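Unit 6 - Smallholder grain storage and the lean season

Reading for this unit: course pack, section on storage losses. Bring your worksheet from Unit 5, as the price table is used again.

1. Why storage matters

Most small farms sell a large part of the crop in the weeks after harvest, when every neighbor is selling too and prices are at their lowest. Months later many of the same households buy grain back at a higher price. The period before the next harvest, when stores run down, is called the lean season.

Farmers sell early for several reasons. School fees and loans fall due. Sacks take up room in the house. Weevils and mold will ruin part of anything kept, so a low price now can look better than a half-eaten sack later.

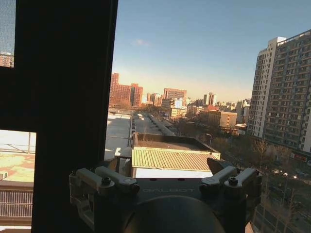
Drurnura, January 13, 2022

2. The district case

The Drurnura grain project covered 458 households, nearly all of them growing maize and beans on rain-fed land. Each household was offered airtight bags on credit, with repayment due after the lean season. Bags held 100 kg each. By the end of the first year 2,431 bags had been handed out.

Two suppliers were used. Takex bags had a separate inner liner and had to be tied twice. Jaka bags were a single layer with a fold-over seal. Households given the single-layer bag made fewer mistakes in closing it, but reported more holes from rodents. The project did not test the two side by side, so treat this as farmer opinion - useful, but not a trial result.

Grain must be dry before it goes into an airtight bag. Damp grain sealed in October will be moldy by the time it is opened. The project lent out moisture meters, one to each of 24 village groups.

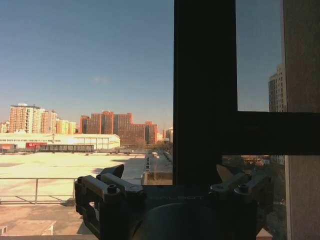
Course Notes, Vol. 3, No. 6

3. Storage and credit

A bag only helps a family that can afford to wait. For this reason the Rennie cooperative, which joined in the second year, took stored grain as security for small loans. A member left sacks in the shared store, borrowed part of their value, and sold when the price rose.

Terms to know:

Inventory credit - a loan secured by stored crops.
Distress sale - a sale made at a poor price to meet an urgent need for cash.
Shelf loss - weight or value lost while the crop is in store.

4. For discussion

What happens to the lean-season price if every household in a district stores its crop?
Who carries the loss if the price does not rise before the loan is due?

Written answers of one page are due at the start of Unit 7.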